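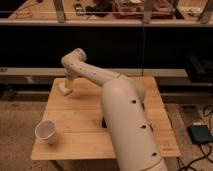 Department of Retail and Property Studies
Unit 4: Anchor tenants and rent in retail parks

Read before the seminar. Bring a calculator.

An anchor tenant is a large store that draws shoppers to a site. Smaller tenants pay for being near it. The anchor usually pays a low rent per square meter, and the developer makes the money back on the small units.

Case: Brisden retail park
Jevano, a furniture chain, takes 3,000 square meters on a long lease. Cele, a shoe store, takes 400. Roko, a pet supply store, takes 600. Jevano signed first, and the bank would not release the building loan until it did.

Terms to know
Base rent - the fixed amount, paid monthly.
Turnover rent - a share of sales above an agreed level.
Co-tenancy clause - lets a small tenant pay less, or leave, if the anchor closes.
Service charge - parking, lighting, snow removal, security. Check whether the anchor's share is capped. If it is, the others cover the gap.

Work through these
Find the share of total floor space held by each of the three tenants.
Suppose Jevano closes. Cele has a co-tenancy clause and Roko does not. Write one paragraph on the position of each.
List the costs the town takes on when a park opens outside the center. Road work and bus service are a start.

The reading on catchment areas has moved to Unit 5.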